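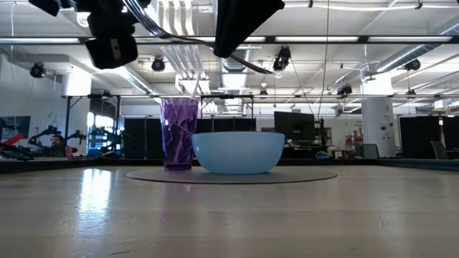 A purple glass and a light blue bowl on a round mat.

Vernance Missing Persons Helpline: frequently asked questions

Last updated 29 May 2025

Who can contact the helpline?
Any relative, partner, friend or colleague of a person who has gone missing or been detained in a conflict area. You do not have to be next of kin. We also take calls from neighbours and employers.

When should I get in touch?
As soon as you are worried. There is no waiting period. If the person was taken at a checkpoint or from their home, tell us this at the start of the call.

What information will you ask for?
Full name, date of birth, last known location, and what the person was wearing. We will also ask who last spoke to them and when. A recent photograph helps, but we can open a file without one. Please do not send original documents.

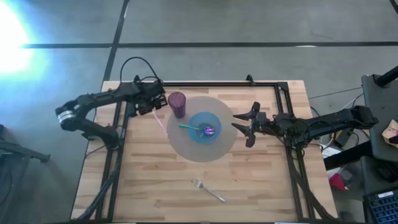 If you have received calls or messages from someone claiming to hold the person, keep them. Write down the number and the time, and do not agree to send money before you have spoken to a caseworker.

What happens after I register a case?
You will be given a case number and the name of your caseworker. We check the details against the lists we hold, which cover around 3,000 people, and send enquiries to the authorities on both sides where this is safe. You should hear from us within 14 days, even if there is no news.

Will my details be made public?
No. Names are published only with the family's written consent, which can be withdrawn at any time. Lorne Beaudoin handles all consent forms. 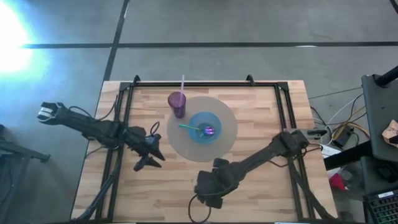

Can you arrange an exchange or release?
No. We do not negotiate. We can pass your case to lawyers at the Bélanger office, who advise families free of charge.

Is there a charge for the helpline?
No. Anyone asking for a fee in our name is not from Vernance. Report it to Amrit Cloutier at the Vanton office.

What if the person comes home?
Please tell your caseworker so that the enquiries can be stopped. The file is then closed, and you can ask for it to be deleted.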